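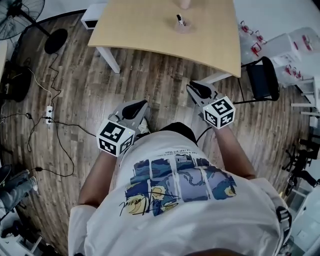
Will the table clearing robot take away hours from the dining room staff at Pirkico?

Contracted hours stay as they are until the end of the project. What changes is how the hours are used: less time goes to carrying glasses and cups, and more time goes to the guests, the kitchen pass and, for those who want it, the recording work.

Clolora: automation in the dining rooms at Pirkico
Second progress report to the Boateng Fund for Working Life
Submitted by Nolitz, project office, 14 August 2021

1. What the report covers

The first report described how the project was set up and how the staff were informed. The present one describes the recording work, the first tests with the robot arm in the small dining room, and what the employees have told us about both. The spending table is sent separately in the form which the Fund has asked for.

As a reminder, Pirkico is a residential training centre with its own kitchen and two dining rooms. Nolitz runs the meals there under contract. Clolora is the name of our project to let a robot do a part of the clearing and setting of tables, together with the people who do this work today.

2. How the employees take part

The application promised that the robot would learn from the people who know the work. We have kept to this. In the period, 12 employees have recorded table tasks with the hand-held grippers. They come from the dining rooms, from the dishwashing area and two from the housekeeping. Participation is voluntary and is paid as ordinary working time.

The employee takes one gripper in each hand and carries out the task with them: moving a cup to another place, lifting a glass with a straw without tipping it, standing a pen holder back where it belongs. The cube with the printed markers on each gripper lets the system follow the movement of the tool. Later the recordings are used for teaching the arm.

We have 496 recordings which passed the check and can be used. Our plan for this stage was higher. The main reason for the difference is that in the first weeks many recordings were made too fast. Experienced waiting staff move quickly, this is a part of their skill, and the system could not follow them well. We asked them to slow down, and several of them found this tiring and a little unpleasant. One of them said that it felt like being a trainee again. We have written this down because it came back in different words in almost every talk.

A session lasts 35 minutes at the longest, including the pause. It was longer at the beginning. The grippers have some weight and the arms are held forward for most of the time, so the shoulders and the wrists get tired before the head does. The safety representative proposed the shorter session and we accepted it the same week.

3. The practice room

Recording in the real dining room during opening hours was tried twice and given up. Guests stopped to ask questions, and the staff on shift had to walk around the people who were recording. The work is now done in a room of its own, with a light wooden table and with objects of the kind that stand on tables in a place like ours. Flowers are changed between sessions if the task needs it, and glasses and cups are moved to new places so that the robot does not learn only one arrangement.

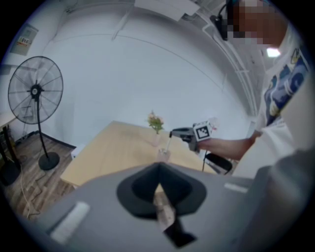
Table task in the practice room. The fingers of the black hand-held gripper point towards the glass with the straw, next to the small vase of flowers.

The room has a wood-patterned floor similar to the corridor outside, and a standing fan, which the staff asked to keep. In the safety round we noted that cables cross a part of the floor. The round asked for cable covers, and these have been ordered. Until they arrive, the person who leads the session goes through the walking area with the participants before they begin.

A practical problem which we had not foreseen was the straws. A straw moves when the glass is touched, and some of the early recordings had to be discarded for this reason alone. The dining room staff solved it themselves. They take the glass lower down and from the side, as they do when a tray is full. This way of holding is now in the written instruction for everyone who records.

4. Tests with the arm

The arm was tested in the small dining room after lunch, when the guests had left. That room seats up to 30 guests. The arm stands on a base with wheels and is brought to one table at a time by an employee, who also starts it and can stop it with a button on the base.

With cups and empty plates the arm works in a steady way. With stemmed glasses it does not work well enough and we do not let it touch them when there is liquid inside. Small vases are a case in between. It can lift them, but it puts them down with more force than a person would, and the employees do not like the sound. We have taken this seriously, also because a guest in the next room would hear it too.

The arm is slower than a person. We said this in the application and it is still so. The time is won in another way: while it clears one table, the employee can already lay the next one or can help in the kitchen. Whether this gain is real on a busy day we cannot say yet. The tests were made under quiet conditions and with extra people present.

5. What changes in the work

We have held talks with all participants and with their colleagues who do not take part. The talks were led by the personnel department and the shift leaders were not in the room. Notes were shown to the employees before they were passed on to the project office.

The employees in the dishwashing area are mostly positive. For them the worst part of the day is when all trays arrive together. If the arm clears tables one after another, the flow becomes more even. They would like the arm to scrape the plates also, but this is outside of the project.

The waiting staff are more divided. Some are glad to carry less. Others say that clearing the table is the moment when they speak with the guest, ask if the food was good and notice if somebody is not well. If the machine takes this moment away, they want another one in its place. After this we changed the order of work in the plan: the employee goes to the table first and speaks with the guests, and the arm is brought only when they have got up.

Two employees have asked to leave the recording work. One had pain in the wrist, and the occupational health service has been involved. The other did not want to teach a machine her own job, as she put it. Both are back on their normal shifts, with no effect on pay or on the shift plan.

A question which came up many times is who owns the recordings. The grippers record the hands and the table, and it can happen that a colleague's face is in the picture as well. Faces are blurred before the material leaves the practice room computer. We have agreed with the staff side that the recordings may be used for teaching the arm and for reports such as this one. They may not be used to judge how fast or how well a person works. The agreement hangs in the staff room and a copy is attached.

6. New tasks and training

The project has created a small role which we call table lead. The table lead prepares the objects, starts and ends the recordings, and decides if a recording is kept. Four employees have been trained for it, and the role gives a supplement for the hours concerned. Before the project the technical supplier did this work. We consider it better that it is now with our own people, although the training took longer than we had calculated and some of the written material was too technical. It has been rewritten in easier language by two of the table leads.

The evening shift has been difficult to reach. The practice room is open in the mornings, and for those who work late it means an additional trip. We are looking at one late session per week, but the room is also needed by others.

7. Deviations from the plan

The number of recordings is lower than planned, as explained above. The tests in the large dining room have been moved, and will begin only when the arm puts down vases and glasses more softly. The purchase of a second arm is postponed and the amount remains unused for the moment. We ask the Fund to agree that a part of it may be used for lighter grippers and for the wrist supports which the occupational health service has recommended. A cost estimate is attached.

8. Next steps

Recording continues with the present group, and new participants can join after the introduction. The written instruction will be tested with employees who have never used the grippers. The second round of talks will include the evening shift and will ask the same questions as the first, so that the answers can be compared. The results of this round and of the first tests in the large dining room will be reported in December.

Attachments: agreement on the use of recordings; instruction for table leads; cost estimate for grippers and wrist supports.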